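Start › Odd News › How-Tos

How to Put Together a Weekly Odd News Roundup

Posted 21 October 2018
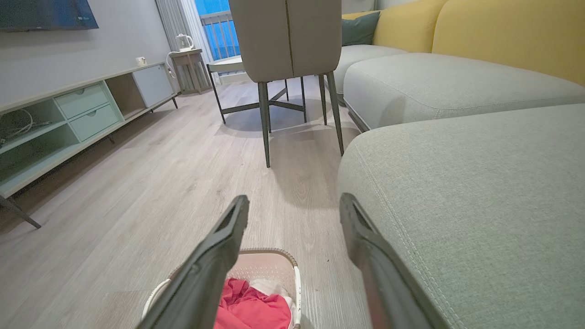 Erick Mabula wrote in to ask how on earth a person finds enough strange stories to fill a list every week, and whether he could do the same for his town newsletter without losing his whole weekend to it. He said he had tried once, in June, and gave up after an evening of clicking because every funny story he found was either years old or made up.

Well, Erick, I have been there, and I'm glad you asked, because I love talking about this. I have been putting a roundup together for long enough to have made most of the mistakes, and I think you can get a perfectly good one done in two evenings. Make a pot of tea and I'll go through how I do it.

Start with a place to keep things

Before you look for a single story, open a plain document and leave it open all week. Mine has a line for each story: what happened, where it happened, the link, and the date it was first published. I used to keep everything in browser tabs, and then one day the laptop restarted itself and there went my whole list (I'm still a bit sore about the one with the runaway parade float). A paper notebook works too, if you don't mind typing the links in later.

Read small papers

The big sites all run the same handful of odd stories, and your readers will have seen them already. What you want are the local papers, the ones that still report on council meetings and lost parrots. When I started out I leaned on the Wuvdale paper, which has a police log that is a joy from top to bottom, and on the letters page of the Vultska weekly, where two neighbors argued over a weathervane for most of a summer. Try searching for ordinary words next to surprising ones – "goat" and "post office" has been very good to me.

Look at the court notices and the planning notices as well. They are dry reading, I won't pretend otherwise, but every so often there's someone asking permission to put a boat on a roof.

Check that it happened, and when

This takes longer than anything else, and please don't skip it. Old stories come around again and again with the date rubbed off. Open the link, look for the original date, and then follow the story back to whoever reported it first. If site A got it from site B and site B got it from "social media," I let it go, however much I like it. I once ran a lovely item about a man in Rotich who was supposed to have mailed himself a sandwich every day for 13 years. There was no such man, and I had 448 subscribers at the time, and it felt as if every one of them wrote to tell me so.

Look out for joke sites too. Read the "about" page and a few of the other headlines. If they are all a little too perfect, you have your answer.

Write one line for each

Now comes the fun part! Each item should be one sentence, in the present or the past, and it should say the odd thing plainly. You don't need to add a joke on top. Compare these:

"You won't believe what this crazy baker did with his oven!"

"A baker in Boda has been asked to stop drying his neighbors' shoes in the bread oven."

The second one tells you everything and you smile anyway. Keep names out of it unless the person went looking for attention. Somebody having a bad day in a small town doesn't need to find it in your newsletter, and I leave out anything where a person or an animal was badly hurt.

Put them in order

I put my second-best story first and my best one last, with the gentler ones in between. Try not to run animal stories back to back, which is harder than it sounds – there are always so many of them. Then read the list out loud. Any line you stumble over wants trimming.

Add your sources

Put a link after every line, to the original report wherever you can find it. The reporters who sat through that council meeting deserve the visit, and your readers will want to see the rest of the story for themselves.

Send it out, Erick, even if the first one is short. And if you come across anything with geese in it, you have my email.

Related items

Writing Headlines That Don't Shout
Where to Find Old Newspapers Online
How to Spot a Recycled Story
Starting a Town Newsletter
Reader Mail: Your Favorite Police Logs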